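Maintenance diary, Ternness site, bedroom station
November 7, 2019
Entry by Waldemar Olszewski

The hand-held gripper was returned to the station this morning after its service at the Bescombe workshop. Eugeniusz Nowakowski signed it in and I checked it against the service sheet. Both finger pads have been replaced, and the jaw opening has been reset to 70 mm. The old pads had reached 3,000 closing cycles, the limit set in the Mukar maintenance plan.

The station was prepared in accordance with the standing instruction. The fitted sheet was pulled over the mattress and left with its ordinary creases, as the cloth trials do not call for a pressed surface. The stool remains between the desk and the bed. Garments are to be put down loosely and gripped by a corner or an edge.
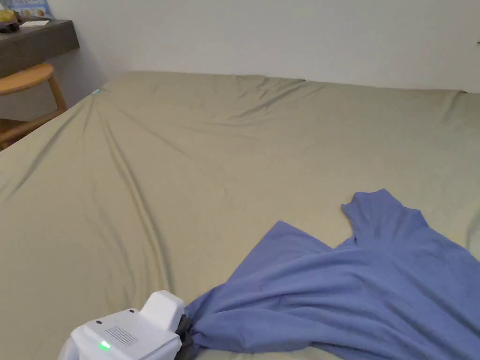 Closing force was set at step 2 for light cotton. At step 3 the previous pads had left marks on knitted fabric, and Witkowska has asked that the lower setting be kept until the new pads have been worn in. I have written this on the card kept with the charger. Anyone who changes the setting must enter the change in this diary and initial it.

The jaws were wiped with a dry cloth before the trials and again at midday. Lint collects behind the fingers and must be taken out with the soft brush. Compressed air is not to be used, as it drives fibres into the hinge. The vent slits on the housing were brushed at the same time.

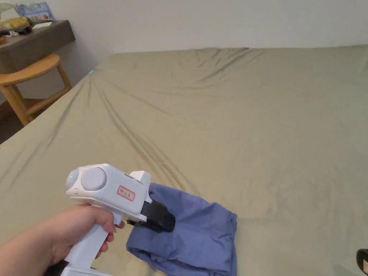

A total of 76 grips was entered for the day. Four were recorded as slips, all of them before the left pad screw was tightened by a quarter turn. Mr Nowakowski considers that the screw was left slack at the workshop and will write to Bescombe accordingly. I have no firm view, but the screw is to be checked at the start of each session until the end of November.

Outstanding: one spare pair of pads to be ordered; replacement brush requested; service sheet to be copied to Witkowska. The gripper was placed on charge at close of work and the station log was signed by both of us.

W. O.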